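Robot Arm Club, September update

Quick one, we're behind on everything. Cillian Mulligan was meant to write this and has lab reports due, so you get me instead. Sorry in advance for the typos.

Where we are. The club's entry for the Wollier Student Automation Challenge is the color mixing task, and it's eating all our evenings. Short version of the rules for the parents and new members who asked: arm picks up small containers of colored liquid, moves them, puts them down where the sheet says, and doesn't make a mess. Judges score placement and spills. Speed only breaks ties, so please stop asking if we can make it go faster.

Chutima Thepsuriya has the pick routine. Jaruwan Chaiyaporn has the rack positions. Kiyoshi Imai has the wiring, and also the keys to the cupboard, so be nice to him.
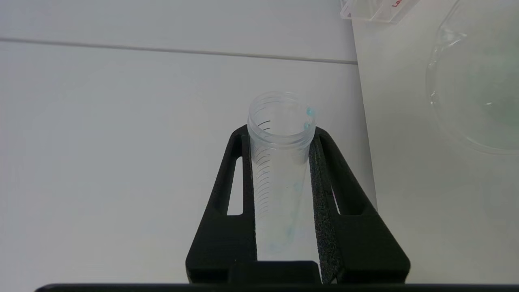 Spills, then. Biggest points loss in the practice round at Zoltdale and still our biggest problem. Jaruwan wants the wrist turn slowed down on every move with liquid in it, Chutima wants it slowed only for the last part, and they've agreed to test both and keep a log. Drops at the mouth are what we need to write down. Two little blue beads sitting just inside the rim, like on the open centrifuge tube, goes in the log same as a puddle would. Smears on the inner wall too. The Zoltdale judges looked at the tubes afterwards with a flashlight and we lost points we didn't know we had. Log sheet is on the clipboard by the sink. Use it! Pencil is fine.

Rack positions. Every hole has a letter and a number and from now on we say them out loud the same way, letter first. Last month half the team was saying "four B" and the other half "B four" and the script only understands one of them. Jaruwan has written a one-page crib and taped it inside the cupboard door. Read it before you touch the position file. If you change a value, put your initials next to it and save a copy of the old one. We lost a whole evening to a changed number with no name on it, and I'm not going to say who (it was me).

Also, anything in the file called "test_final" is not final. Milagros Alarcón is going through and renaming, ask her before you delete.

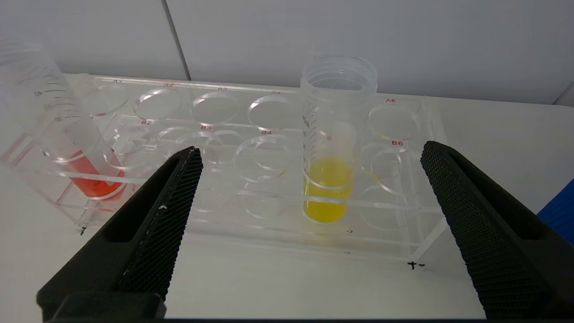 Orange-red at one end of the rack, yellow in the front row. Practice setup for the color task.

Grip pads. Kiyoshi cut a new set and we're going to compare them with the old ones before anybody picks a favorite. Same container, same height, same amount of liquid, please. Otherwise the comparison is useless and we do it all over again. Spare pads are in the blue tin. Don't use the last pair without telling him, the next order takes 2 weeks.

Food coloring. We're low on yellow. If anyone's family has the supermarket kind at home we will happily take it. Liquid, please, no gel, the gel took forever to disolve and left clumps. Measure before you add water. Write the recipe on the jar with the date, not just "yellow ish".

Money. Entry fee is paid, thank you to everybody who came to the bake sale. We made roughly $200 which covers the fee and most of the new containers. T-shirts are a maybe. Suwannarat Print on the corner gave us a price and it was higher than we hoped, so Milagros is asking at Tiline as well. If you have a strong opinion about shirt color, tell her and not me.

Getting there. The regional round is at the Zoltdale college gym again, same side entrance as last time, doors at 8 in the morning. We need two cars with real trunk space for the arm and the table top. Talk to Cillian if you can drive. Permission slips go back to the front office, NOT in the club box, the club box is where slips go to die. 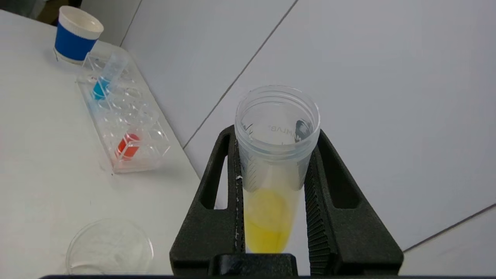 Can my kid still join if they've never programmed anything?
Sure they can. Most of this year's team hadn't written a line of code before they signed up, and new people start on the log sheets and the mixing, then sit with Chutima or Jaruwan for the first few routines. Ninth grade and up, no fee, bring a notebook.

Practice is straight after last bell until 5, room's the same. Goggles on when the arm is powered, even if you're just watching, even if you're just getting your bag. Late pickup is at the side doors because they lock the front.

Still need: paper towels, masking tape, a second stopwatch, and whoever borrowed the small screwdriver set to un-borrow it. More next month, hopefully from Cillian.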